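Week 6: Balancing ships, and why patch notes are worth reading properly

Tutor: Kirsten Thorlacius

Last week we finished with damage tables. Now for the fun bit! We've got a warship called the Lorov that is far too strong, and we need to fix it without upsetting everyone who spent weeks earning it.

**The case**

Vetuvstead is our class game, a naval battler with teams of 6. The Lorov is a light cruiser with quick guns, good armour and a very small turning circle. Players love it. In the test matches it beat the Mogensen, its nearest rival, so often that people stopped picking the Mogensen at all.

Look at the numbers in the shared sheet before you read on. Which one would you change first? Most of you will say gun damage, and that's a perfectly good instinct, but try the reload time as well – small changes there are felt in every single fight.

**Terms to know**

- *Nerf*: a change that makes something weaker
- *Buff*: a change that makes something stronger
- *Time to kill*: how long one ship needs to sink another if every shot lands
- *Soft stat*: a value the player feels but never sees on the ship card, such as how fast the turrets settle

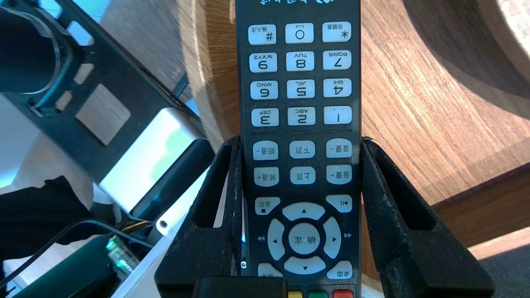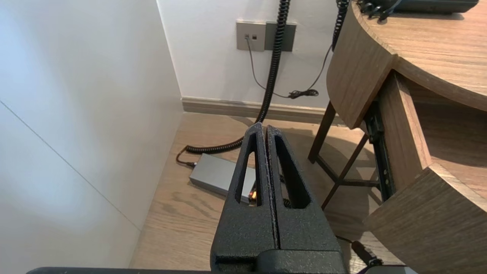

*Gripper with a remote control (first picture) and the two fingers side by side (second).*

**Working through it**

Start with time to kill. The Lorov does some 300 damage per salvo at middle range. Write down its reload, work out how long it takes to sink a Mogensen, then swap the two ships over. The gap is much bigger than you'd guess from the ship cards!

Next, change one value only and run it again. I know it's tempting to shift four things together (I still do it at home and regret it), but then you can't tell which change did the work.

Maps matter too. On Brostero, with all those narrow channels, the turning circle counts for more than the guns. On open water it hardly shows. A ship can be fair on one map and a monster on the next, and I think this is the loveliest problem in the whole course.

**For next time**

Work in groups of 4. Each group writes a patch note for the Lorov with no more than 2 changes, in plain words a new player could follow. Give the old value and the new value, plus a sentence on what you hope players will do differently.

Put your note in the class folder by Sunday evening. We'll play the best ones – bring headphones.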